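Kapitel 4: Der Schwamm
Handbuch zur Küchenausstattung Flirkadov, Fassung vom 2024-08-02
Redaktion: Madalena Serrano

4.1 Geltungsbereich

Dieses Kapitel gilt für den zweilagigen Scheuerschwamm, der dem Spülplatz Flirkadov beiliegt, und sinngemäß für jeden anderen Schwamm mit einer grauen und einer braunen Seite. Für die Spülbürste gilt Kapitel 5. Für Stahlwolle gilt, dass sie in dieser Küche nichts zu suchen hat.

4.2 Aufbau

Der Schwamm besteht aus zwei Lagen, die ab Werk miteinander verbunden sind und es auch bleiben sollen:

Graue Lage: Scheuervlies, faserig, für Angebranntes.
Braune Lage: Schwammkörper, für alles andere und zum Aufnehmen von Wasser.

Die Verwechslung der beiden Lagen ist die häufigste Ursache für Zuschriften an unsere Redaktion. Die zweithäufigste ist die Frage, ob man den Kratzer noch herausbekommt.

4.3 Inbetriebnahme

1. Banderole entfernen. Sie ist aus Papier und spült nicht mit.
2. Schwamm unter lauwarmem Wasser vollständig durchfeuchten. Im trockenen Zustand ist die braune Lage steif, nach wenigen Sekunden gibt sie nach.
3. Dreimal ausdrücken. Beim ersten Mal kann sich das Wasser leicht verfärben. Das gibt sich.
4. Einige lose Fasern am Rand der grauen Lage abstreifen und entsorgen. Nicht daran ziehen. Wer zieht, hat am Ende viele Fasern und wenig Schwamm.
5. Schwamm auf den Rost des Spülplatzes legen, braune Seite nach unten.

Hinweis: Wer den Rost noch nicht montiert hat, blättert zurück zu Kapitel 2. Wir warten so lange.

4.4 Täglicher Gebrauch

1. Spülmittel auf die braune Lage geben. Ein Tropfen in der Größe einer Erbse genügt. Flesov ist konzentriert, und wer es wie Ketchup dosiert, verbringt den Abend mit Nachspülen.
2. Mit der braunen Lage vorspülen. Bei Gläsern ist die Arbeit damit erledigt.
3. Bei Töpfen erst 10 Minuten einweichen und danach nachsehen, ob die graue Lage überhaupt gebraucht wird.
4. Falls ja: mit leichtem Druck in kreisenden Bewegungen scheuern.
5. Schwamm ausspülen, bis kein Schaum mehr kommt.

Achtung: Die graue Lage nicht auf beschichteten Pfannen, lackierten Flächen, Acryl oder der Hochglanzfront Claltuvden verwenden. Vor allem nicht auf der Hochglanzfront Claltuvden. Die Garantie deckt Materialfehler ab, Tatendrang gehört nicht dazu.

4.5 Ausdrücken

Der Schwamm wird gedrückt, nicht gewrungen. Verdrehen belastet die Verbindung zwischen den Lagen, und sie löst sich zuerst an den Ecken.

1. Schwamm flach zwischen beide Handflächen nehmen und gleichmäßig pressen.
2. Einmal wenden und wiederholen.
3. Zum Auswischen enger Gefäße darf er längs gefaltet werden, graue Lage wahlweise innen oder außen. In der Mitte entsteht dabei eine Falte.
4. Nach dem Gebrauch wieder auseinanderziehen und die Falte mit dem Daumen ausstreichen. Ein Schwamm, der gefaltet trocknet, bleibt gefaltet und nimmt einem das übel.

4.6 Trocknen und Wechseln

Den Schwamm auf dem Rost oder stehend trocknen lassen. Er gehört nicht in das Spülbecken, auch nicht »nur kurz«. Im geschlossenen Unterschrank Frandsen trocknet er ebenfalls nicht – dort beginnt er ein Eigenleben.

Wechseln Sie den Schwamm, sobald

– er nach dem Ausspülen noch riecht,
– die Lagen sich an einer Kante trennen,
– die graue Lage glatt geworden ist,
– ein Haushaltsmitglied ihn nur noch mit zwei Fingern anfasst.

Ausgediente Schwämme dürfen noch einmal an die Fahrradkette. Danach kommen sie in den Restmüll. Der Weg zurück in die Küche ist ausgeschlossen, gleichgültig, wie gut er ausgespült wurde.

Ersatz gibt es in der Großpackung zu 10 Stück. Die Packung zu 100 Stück führen wir für Kantinen und für Menschen mit sehr großem Keller.

4.7 Ansichten

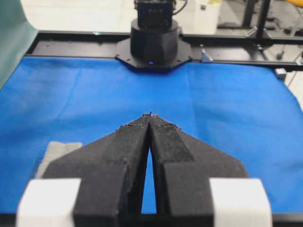

Graues Vlies, flach auf blauem Tuch.

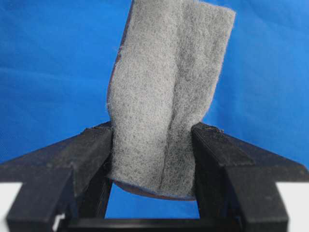
Falte in der Mitte, am linken Rand die rotbraune Rückseite.
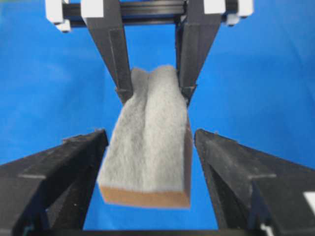 Hochkant und oben zusammengedrückt, unten die braune Lage.
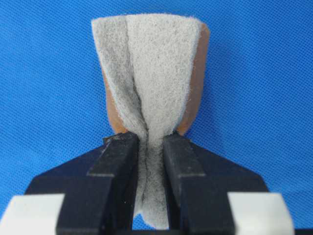
In der Mitte gerafft, oben breit.

Darf der Schwamm in die Spülmaschine?

Im oberen Korb verträgt er gelegentlich einen Waschgang, sofern er zwischen zwei Tellern eingeklemmt ist und nicht auf den Sprüharm fallen kann. Lassen Sie ihn danach vollständig trocknen. Die Wechselkriterien aus 4.6 gelten unverändert.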